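Last updated: Thursday, December 29, 2022

We use cookies to keep you signed in to the Drelteck service desk. Accept / Manage settings

Ticket: Right gripper drops out during pick runs
Cell: Rornis pick cell, gray cabinet station
Status: Open, monitoring

Reported
Right gripper stops answering partway through a run. The arm holds position and the controller logs a lost connection. Four dropouts in one shift, all with the arm reaching low past the cabinet.

Checks
Restarted the controller. Fault came back after 30 picks.
Swapped the gripper with the spare. Same fault, so the gripper is cleared.
Moved the arm by hand with the monitor open. Signal drops when the wrist is turned inward and the arm is below shoulder height. Points to the cable.
Opened the wrist cover. Connector was seated but the cable had no slack at full turn.

Fix
Fitted a new Claveleck cable and left a longer loop at the wrist. Redid the home position and the camera check. Ran 100 wrist turns with nothing in the gripper, no dropouts.

Still to do
The first pick run after the fix stopped at 61 with a grip force warning. Connection stayed up, so this looks like a separate problem. Pad wear is the first thing to check. Please don't raise the force limit to get past the warning, soft items get crushed.

Related tickets
Bhuiyan cell: drawer pull misses the knob
Rornis pick cell: head camera slow to start
Spare gripper stock, January order

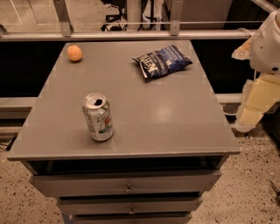
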